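In Defense of the Long Lunch

5/12/20

I used to eat lunch in nine minutes. I know because my old office in Grurau had one of those break rooms with a clock right over the sink, and I'd glance up when I sat down and glance up when I rinsed my fork, and there it was. I was sort of proud of it, too. I thought it made me look busy.

Then I moved over to Takside, where people stop for a full hour. The phones go quiet, somebody puts the kettle on, and you're expected to sit down with everyone else and talk about your tomatoes or your brother's divorce. The first week I hated it. I sat there with my sandwich gone and two thirds of the hour left, thinking about my inbox.

By June I was the one getting annoyed when a meeting ran over into it. I was sleeping better (I blame the missing third coffee) and I'd quit snapping at people at four in the afternoon. I also knew the names of everybody's kids, and that made it a whole lot easier to ask for a favor when I needed one. I don't think you can get that out of a team-building day — I've been to plenty, and all I remember is the parking.

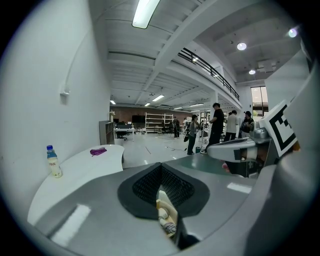 Hedvig Halvorsen wrote to me after my last column to say that a long lunch is lovely if you live ten minutes away, but she has a bus to catch, and every extra half hour at the table is a half hour she gets home later. She'd take the nine minutes and be out the door, thank you very much.

Fair enough! I went back and forth on that one for days. My answer, for what it's worth, is that the hour ought to be paid, or at least half of it. If a company wants people fresh at the end of the day, it can chip in for the thing that keeps them fresh. And let people skip it if they want to. A lunch you're forced to enjoy is just another meeting with soup.

What I can't stand is the in-between version, where you officially get an hour and everyone knows you'd better be back in twenty. I'd sooner have the clock over the sink.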